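Posted in April by Ragnheiður Damgaard, Hedegaard Audio

Producer, current affairs podcast (fixed term)

Hedegaard Audio invites applications for the post of Producer on The Mander Hour, a weekly discussion programme on politics and public life. The post is based at our offices in Nillenbridge and is offered on a fixed-term contract of 21 months, with the possibility of renewal subject to funding.

About the programme

The Mander Hour is a long-form interview and discussion podcast covering Parliament, local government, the courts and the press. Each edition consists of a main interview, a shorter panel item and a closing section in which listeners' letters are read and answered on air. The programme holds no party allegiance. Guests are drawn from all parts of the political spectrum and are given the same notice of subjects, the same recording time and the same right to correct matters of fact before publication.

The programme is owned by Hedegaard Audio and distributed through Weltix, our hosting and subscription partner. Editorial decisions are made by the Editor, Sigrún Bech, to whom the Producer will report.

The post

The Producer will have day-to-day responsibility for bringing each edition from first proposal to publication. The present Producer leaves us in the summer, and we hope to arrange a short handover.

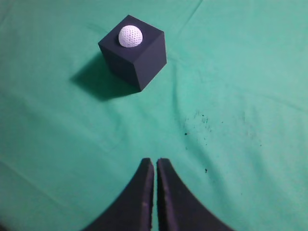

The working pattern is full time, with one late finish each week when the main interview is edited. Recording normally begins at 10 am and the studio must be ready half an hour beforehand. During election campaigns and party conference season the hours are less regular, and time off in lieu is given for evening and weekend work. Requests to job share will be considered, provided that both applicants apply together and set out how the week would be divided.

Main duties

Proposing subjects and guests at the weekly editorial meeting, and preparing a written case for each.

Contacting guests and their offices, agreeing terms, and confirming arrangements in writing.

Preparing a briefing paper for the presenter, with sources given in full for every figure and quotation.

Supervising the recording and keeping a log of passages that will need checking or legal advice.

Editing the interview for length and clarity. Answers may be shortened, but their order and sense must be kept, and any cut that alters the force of an answer must be referred to the Editor.

Writing programme notes and overseeing the transcript, which is published on the same day as the edition.

Reading listener correspondence, including reviews left on podcast directories, and drafting a monthly summary for the Editor. Complaints of inaccuracy are to be acknowledged within 5 working days.
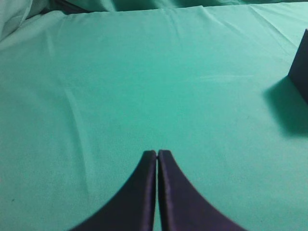
Person specification

Applicants must be able to show the following, by way of employment, study or unpaid work:

Experience of producing or assisting on spoken-word programmes, whether for radio, podcast or hospital and community stations.

A sound working knowledge of British political institutions, including the devolved administrations and the structure of local councils.

Accurate written English and the ability to summarise a long document fairly at short notice.

Competence in at least one audio editing package. We do not insist on any particular one, and training will be given in the system used here.

An understanding of defamation, contempt of court and the rules that apply to broadcasters and publishers during election periods. Formal training in media law is desirable but can be undertaken after appointment.

The Producer will deal regularly with people who hold strong opinions, among them guests, their staff and members of the audience. Applicants should be able to describe an occasion on which they treated fairly a view they did not share.

Political activity

Membership of a political party is not a bar to appointment. The postholder may not, however, stand for elected office, campaign publicly for a party or candidate, or publish personal comment on subjects covered by the programme while employed by us. Interests that might reasonably be thought relevant must be declared before an offer is confirmed.

Terms

Salary is according to experience and will be discussed at interview. The post carries 28 days' paid leave in addition to public holidays, a contributory pension and a season ticket loan. There is a probationary period of 8 weeks. Up to two days a week may be worked from home once probation has been completed, except in weeks when the Producer is also covering the studio.

How to apply

Applications should be made by letter, addressed to Ragnheiður Damgaard, and may be sent by post or by email through the contact page of this site. Please include a curriculum vitae, the names of two referees and a critical note of no more than 70 lines on a recent edition of any political podcast other than our own. The note should state what the edition set out to do, how well the questioning served that purpose, and what you would have changed as its producer. General praise or dispraise of the presenter's politics will not assist your application.

Referees will not be approached without your consent. Applications must reach us by noon on the last working day of the month. Shortlisted applicants will be invited to Nillenbridge for an interview and a short editing exercise, for which equipment will be supplied. Reasonable travel costs within the United Kingdom will be repaid on production of receipts.

Hedegaard Audio welcomes applications from all sections of the community. The studio and offices are on the ground floor with step-free access. Anyone who needs the application papers in another format, or an adjustment to the interview or exercise, should say so when applying or write to Ragnheiður Damgaard in advance. Informal questions about the editorial side of the post may be put to Sigrún Bech by the same route.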